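## Paper handling at Abera: what moves to the cart and what stays

Starting Monday, the Halenar collection cart takes over the paper route at the Abera office. It runs the corridor loop 6 times a day, stops at 4 fixed points and carries closed bags to the baler, where the Zollodeo controller logs the weight. The rated load is 1000 sheets per trip.

The cart does not tear, sort or bag. Surnari tested an automatic feed in May and dropped it – mixed card and thin paper jammed the intake twice per shift. Those steps remain manual. 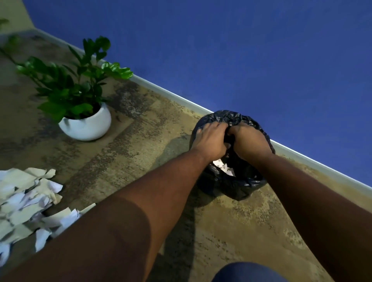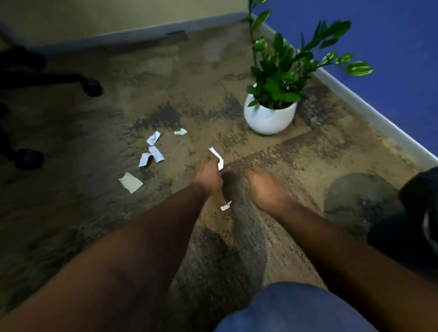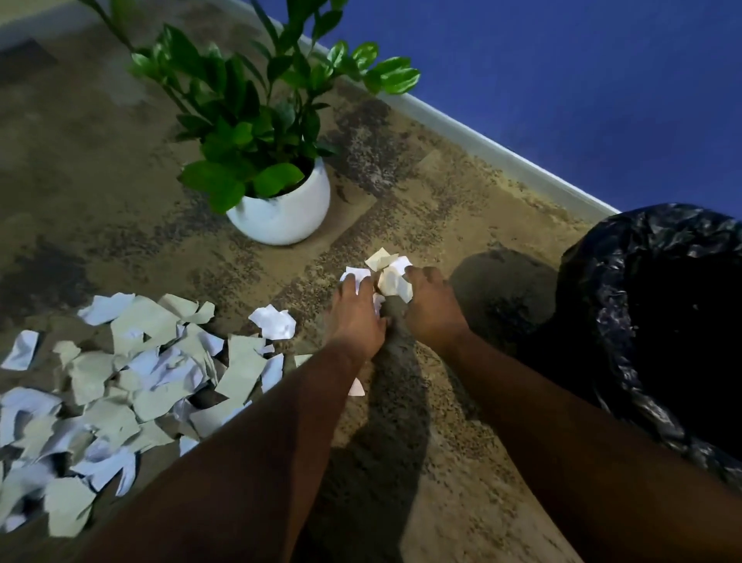

Manual work at floor level, by the wall and the planter.

For the office crew, the change is mainly in walking. The 2 staff on the paper route no longer push the hand cart to the baler, and their hours shift to tearing and bagging. Nothing changes in grade or pay. Bags must be tied before loading, as the cart's lid sensor reads loose plastic as an obstruction and holds the run until someone clears it.

Kneeling time will go up under the new split. A bench at sitting height is on order for each stop, and until it arrives the task rotates every half hour. Faults go on the log sheet at the charging dock – please write the stop number and the code shown on the display.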